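Ticket: Grirkenetti sim, door task, robot tips after handle release
Project: Temberg
Opened: March 8, 2025
Priority: medium
Status: open, waiting for physics settings

Problem
In the simulated apartment the robot must pull the lever handle, open the door and drive through. In 7 of 14 runs the base leans to one side while the door is moving, and after this the run is lost. The task script does not notice it and continues to send arm commands until the timeout.

What I expected
The base stays level, or the run stops with a fault when the tilt is over 12 degrees. This limit is in our config since January and it worked in the Ruppert kitchen.

What I tried
1. Restarted the simulator and loaded the house again. Same result.
2. Lowered the pull speed of the arm by half. The lean comes later, but it comes.
3. Removed the door closer spring. Two runs were good, the third one tipped again.
4. Ran the same script in the Prescombe house, with a lighter door. No tipping at all.

From the log
door_task: handle contact OK
door_task: pull started
base: wheel contact lost, left side
tilt_guard: no data
door_task: timeout

The line "no data" worries me more than the tipping. I think the tilt guard is reading the old sensor name, so it is silent in every house — also where we believed it was fine. Please do not use this version on the real robot before it is checked.

Attached is one view from the head camera, saved in a failed run with the door partly open.
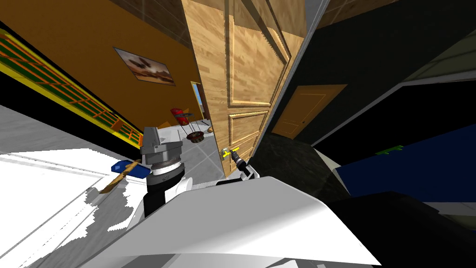
I can share the full log and the config of both houses. Please tell me also if the door mass was changed in the last update, I could not find it in the release notes.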